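**HATBRIDGE, October** – Haugland, the jewellery repair and resale workshop in Hatbridge, has published a written standard for the sorting, untangling and storage of corded and beaded necklaces. The standard covers donated and consigned pieces from arrival at the bench to placement in a drawer, and applies to all stock handled by the workshop from this month.

The document runs to 20 pages and is available in print at the counter. It replaces a set of bench notes that had been amended by hand since the workshop opened and that differed from one workstation to the next.

Corded necklaces make up the largest share of mixed-lot jewellery received at Haugland. A mixed lot typically arrives in a single bag or tin, with cords, chains, pendants and loose findings together. Under the previous notes, staff were free to begin with whichever piece came away first. The new standard sets a fixed order of work: rigid items, then metal chain, then cord, then loose beads and findings.

"Cord behaves differently from chain and should be treated as its own category," said Érica Lopes, bench supervisor at Haugland. "Chain will generally slide through itself if it is laid flat and given slack. Cord holds a curve. If it is pulled while it is still looped, the knot closes and the finish on the cord is damaged at that point."

### Handling of cord

The standard defines three grades of tangle. Grade A is a necklace with crossed loops and no knot. Grade B has one or more loose knots that can be opened with blunt tools. Grade C has a tightened knot, or a knot that includes a bead, a crimp or the clasp. Grades A and B are cleared at the sorting table. Grade C is bagged, labelled and passed to the repair bench.

Pieces are to be lifted by the cord and never by a pendant or bead cluster. Where a necklace has several strands, all strands are to be gathered and held at one point before the piece is raised, so that the weight of the beads is shared between them. The holding point should be plain cord wherever a plain section can be reached. 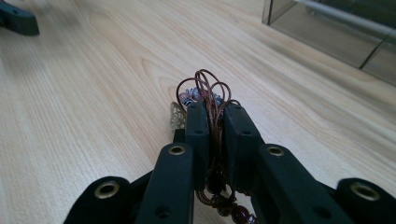

*Brown corded necklace with silvery and purple-patterned beads, held at the cord. A pale gold filigree pendant with an openwork leaf pattern stands at left.*

Once lifted, a Grade A necklace is held still until it stops turning, then lowered onto a sorting board with the clasp end placed first. Loops are opened from the outside of the bundle inward. The clasp is left fastened during this step unless it is itself caught in a loop.

Glossy and waxed cords are to be kept away from direct lamp heat. The standard sets a minimum distance of 40 centimetres between the lamp head and the sorting surface, and specifies a neutral-colour lamp so that cord shades can be matched consistently between day and evening shifts.

### Filigree and openwork

A separate section deals with filigree. Openwork pendants are prone to catching cord in their gaps, and thin sections will bend if cord is drawn out sideways. Staff are directed to free the cord by feeding slack back through the opening it entered. Cutting the cord is permitted only when the pendant is the piece of higher value and the repair bench has signed the ticket.

Filigree pieces are stored flat, one to a compartment, on undyed felt. They are not to be hung, and are not to share a compartment with beads of any size.

"The losses we recorded were mostly small ones," said Ruben Van Damme, who drafted the section. "A bent leaf, a scratched edge, a bead gone from the end of a strand. Each of those takes longer to put right than it would have taken to store the piece properly. The compartment sizes were chosen with that in mind."

### Sorting surface and storage

The sorting tables at Haugland are to be cleared at the start of each lot, and only one lot may be open on a table at a time. Boards have a raised lip on all four sides to stop loose beads from rolling. Beads found loose are placed in a lidded dish carrying the lot number and remain with the lot until every necklace in it has been inspected for gaps.

Corded necklaces are stored hanging, clasp up, on pegs set at 60 millimetre centres. Pieces with three or more strands take two pegs. Cabinets were built to Haugland's drawings by Dakwood, the joinery shop on the same street, and hold 40 necklaces each. Drawer inserts for pendants and brooches were supplied in the same order.

"The peg spacing was tested at three widths," said Kyrylo Melnychuk of Dakwood. "At the narrowest the beads of neighbouring pieces touched whenever a door was opened. At the widest the cabinet lost too much capacity. The doors have a soft stop for the same reason – less swing on the pegs."

### Ticketing

Every piece receives a paper ticket on a cotton loop. The ticket records lot number, tangle grade on arrival, cord or chain type, the principal colours of any beads, and the initials of the person who cleared it. Colours are to be recorded as seen under the bench lamp, using the short list printed on the inside cover of the standard. Materials are left blank until they have been tested. Terms such as "gold" and "silver" are reserved for tested metal – until then the ticket reads "gold-coloured" or "silver-coloured".

Tickets are entered into Clavach, the stock register used by the workshop, at the close of each shift.

### Training and public session

All bench and counter staff will complete a four-hour training module before working to the standard unsupervised. The module was prepared by Raghda Geagea and includes a practical assessment on one Grade A and one Grade B necklace.

Haugland will hold an open bench session on Saturday from 10 a.m. to 2 p.m. Members of the public may bring up to 4 tangled necklaces each for grading and, where the grade permits, clearing at the table. Grade C pieces can be left for a written estimate. There is no charge for grading. Pieces containing pearls will be graded but not cleared on the day.

The standard will be reviewed after six months. Comments from other repairers and resale shops are welcome and should cite the section number.

**About Haugland**

Haugland repairs, restores and resells costume and fine jewellery from its workshop in Hatbridge. The workshop accepts donated and consigned lots during counter hours.

**Media enquiries**

Elie Nimri, Haugland, Hatbridge. Printed copies of the standard can be provided to trade publications on request.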